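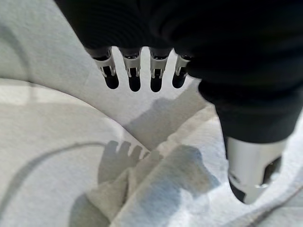 How to Fold Bath Towels So They Stack Flat

Home Laundry Linen Closet Bathroom Kitchen About
Search this site Enter keyword Go

A white terry towel is harder to fold well than a sheet. The loops grab each other, the thick edges pull out of line, and a small wrinkle in the first fold turns into a lump by the third. The method I use takes a little longer than folding against your chest, but the stack stays up.

Before you start

Clear a surface at least as wide as the towel. A bed works but is too soft for the last step, so I use the table. Let the towels cool after the dryer. If they feel damp at the hems, give them more time.

Steps

1. Hold the towel by two corners of a short side and shake it hard, twice. This lifts the loops and loosens any twist in the hem.

2. Lay it on the table with the care tag facing up and the long side toward you.

3. Smooth it from the middle out with flat hands. Terry will not slide the way cotton sheeting does, so press lightly and lift between strokes. Dragging only moves the wrinkle somewhere else.

4. Pull each corner until the hems are straight. Old towels often shrink more at the hem than in the body. If yours ripple there, line up the body and leave the hem alone.

5. Fold the long side nearest you up to a third of the way from the far edge. Bring the far edge down over it. You now have a long strip with the raw-looking edges inside.

6. Smooth again, then fold the strip in half, end to end.

7. Fold in half once more, or in thirds for a shallow shelf. My closet shelf is 26 inches deep and takes two rows folded in half.

8. Press down on the finished towel with both palms and let go. Put it on the shelf with the rounded fold facing out.

Hand towels and washcloths

Hand towels get the same thirds, then one fold. Washcloths are folded in half and in half again. Keep them in their own pile, or they slip down behind the bath towels.

If the stack leans

Turn every second towel around so the thick end alternates from left to right. Eetu Pelkonen wrote in to say he does this with his beach towels too, and rolls the biggest ones.

Next: Getting Stiff Towels Soft Again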